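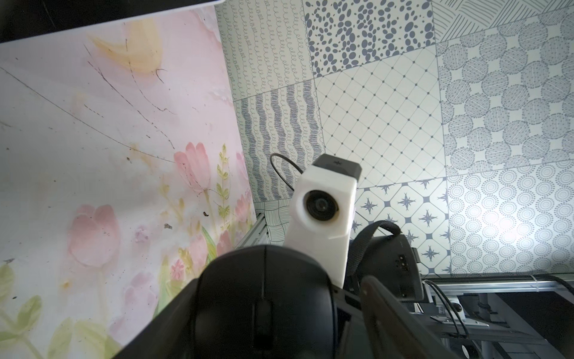 I bought the Benusent floral desk mat in October, for the small table where I work in the afternoon. Before it I had a gray felt mat from Borbridge, which was good but collected every crumb of bread. My wish was a mat with a bit of color, because I have a lot of gray in my life already, starting with the tiles, which I like very much but which are busy: spots, stars, wavy stripes, diamonds, each tile with its own drawing. I was afraid that pink tulips next to all this would be too much for the eyes. It is not so. The tiles are gray-blue on off-white and the mat is soft pink with green leaves, and the two leave each other in peace. My sister Candela Carretero, who has strong opinions on such matters, looked at it for a long time and said "it can stay."

First impression

The mat came rolled in a tube, and it did not want to lie flat. I put cookbooks on the corners and left them for 2 nights. One corner still went up a little for the first week, then it gave up. There was a smell when I opened the tube, similar to new shoes. With the window open it went away in 3 days.

The print

I think this is the best part. The tulips look like watercolor, with soft borders, and there is a yellow-orange touch which I did not notice in the photos of the shop. In the shop the pink looked stronger. If you want a strong pink, you will be disappointed, but I prefer it pale.

The surface

Now I must be more severe. The seller writes "resistant to scratches" and I cannot agree. My mat has thin dark marks in the upper part and also in the middle. On a dark mat I would never see them. On pale pink I see each one, and the small dark specks too. Specks I can wipe off with a damp cloth. The scratches stay. I tried warm water with a drop of dish soap, then a white eraser, and the eraser made one of them a little lighter, no more than this.

With the mouse

I use an ordinary black mouse, with a battery, and I had some doubt that it would work well over a print with so many colors. I had read a comment of a person whose cursor was jumping over the flowers.

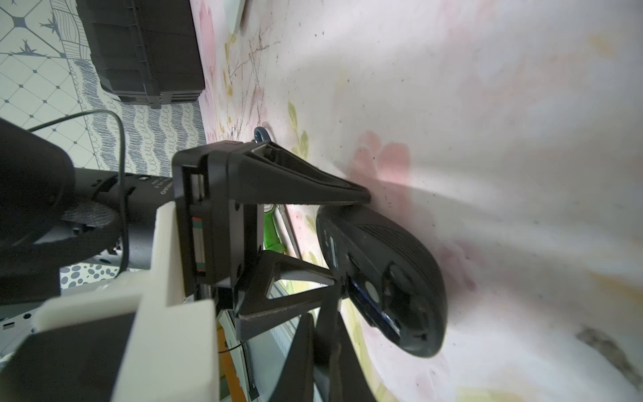 The underside of my mouse, with the optical sensor near the center.

With mine the cursor goes well over the tulips, the leaves and the white parts. It slides easily, maybe too easily for somebody who draws. My old Climix mouse was slower on this mat and I had to increase the speed by 2 steps in the settings, so I suppose it depends on the model.

Cleaning

Coffee comes off if you are fast. I left a ring of tea until the next morning and I needed to rub, but it went. I would not put it in the washing machine, and the paper in the tube says the same.

Would I buy it again?

Yes, but perhaps in the version with the darker background, if they still make it. I was also looking at one from Beltrán, with lemons, but the shipping cost was almost the same as the mat.

My vote is 8 of 10. I take away one point for the scratches and one for the corner.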